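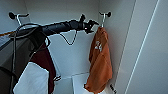

*Inside the Lesivby: white all round, silver hooks with black knobs.*

# Lesivby narrow hall cupboard

Right, so this is the cupboard I bang on about whenever anyone comes into the shop and says "I've got no room for coats". I've been selling bits for small hallways for years now, and most of what gets sold as slim is slim the way my brother-in-law is slim, meaning it was once and the label hasn't been changed. The Lesivby fits. It goes in that useless strip between the front door and the stairs where you've currently got a heap of shoes and a broken umbrella.

It's made by Kinnunen, who also do the Irketen shoe bench (more on that further down, I love it). We take them flat, and we can build them for you or you can do it yourself on the living room floor with a cup of tea.

## What it's good for

Coats, mainly! But I've sold them for all sorts. School bags, dog leads, a hoover and its pipe, somebody's bagpipes. Po-yen Tu, who does our deliveries, has one on his landing full of ironing, and I'm told the door has to be leaned on.

What it won't do is take a whole family's winter coats at once. If there are four of you and everyone owns a big padded thing, buy a pair and stand them side by side, or be strict in February and send the spare ones upstairs. Long coats hang fine. Very wide shoulders on thick wooden hangers are a squeeze, so use the hooks and forget about hangers altogether. I know some people can't bear a coat on a hook (the little bump at the back of the neck, I do understand) and for them I'd say get a proper wardrobe and don't let me talk you into this.

## Putting it together

Allow an evening. The instructions are pictures only and step 3 is the one that catches people out, as the back panel looks the same both ways up and it very much isn't. Check for the pencil arrow before you push it home. I've put mine in upside down and had to tap it all out again with a rolling pin wrapped in a tea towel.

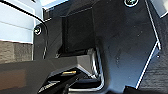 You'll want an ordinary cross-head screwdriver and someone to hold the side while you do the first few screws. Please don't use a drill on these. The screws bite quickly and once you've gone too far they just spin for ever, and then you're on the phone to me asking for spares. I do keep spares, and they're free, but still.

Fix it to the wall. I say this to everybody. It's tall and thin and if a child swings on the door it'll come over. There's a bracket in the bag with the hooks, and if you've got crumbly old plaster like mine, ask me for the longer plugs and I'll pop a few in with the order.

Got skirting board? Most of us have. Either cut a notch in the back feet or live with a small gap, and I've lived with the gap for years without thinking about it. Gloves do go down it.

## Looking after it

Damp cloth, drop of washing-up liquid, dry it off. Skip the cream cleaners, they take the surface down and it never looks quite right again. If you put wet coats away with the door shut it'll start to smell, so leave it open a bit until they've dried. Busisiwe Oosthuizen wrote to us to say she hangs a sock full of bicarb inside hers, and I tried it, and it does help.

The door can drop slightly after a month or two of use. Half a turn on the top hinge puts it back.
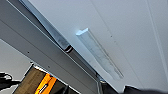
## Delivery and returns

We deliver ourselves within 20 miles and it's included in the price. Further out it goes by carrier, who'll take it to your door but not up your stairs. Tell us if you've got a tight turn in the hall or a basement flat and we'll ring first.

You've got 30 days to change your mind. It needs to come back flat, with all the bits in the bag. If you've already built it and you hate it, ring me anyway and we'll sort something out.

## Things that go with it

- **Irketen shoe bench.** Same maker, low enough for small children to sit on while they shout about laces. Takes 2 rows of shoes, or one row of wellies.
- **Brallia boot tray.** Catches the mud. Rinse it under the garden tap.
- **Spare hooks.** Sold singly. Handy if you'd like a low one for little ones.

## In stock?

Yes, at the time of writing, and there's one built up at the back of the shop if you'd like to try your own coat in it. Bring the coat! People always forget and then try to guess.

Page last updated May 6, 2021.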